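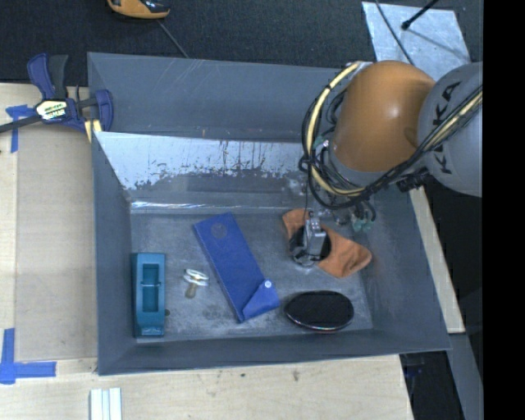 Grey bin on the table: blue pouch, orange cloth and the black oval thing still to sort.

Sorting out the odds and ends this month, one bin at a time. Short thread.

The long blue pouch has a snap button on the end flap. I've put it down for tent pegs. The Plakholm bag they came in split in January.

Orange cloth goes in the wash at 60, then in with the dusters. It creases whatever I do, so I've stopped ironing it.

We use cookies to improve your experience. Accept all | Manage settings

Mwanahawa Sang asked what size of bin to get for a hall cupboard. Measure the shelf first. Mine is 514 mm deep and the first one I ordered from Gretau stuck out past the door.

Sloping sides are easier to reach into – but you lose floor space, so long things have to go in at a diagonal.

My rule is 20 minutes a bin. If I'm still dithering over something after that, it goes in the Prunico box under the stairs and I look at it again in 180 days.

Small black bits get lost at the bottom of anything dark. Light grey metal is better for that.

Next one is the drawer with the batteries and string. Will post when I've cleared it – probably tomorrow evening.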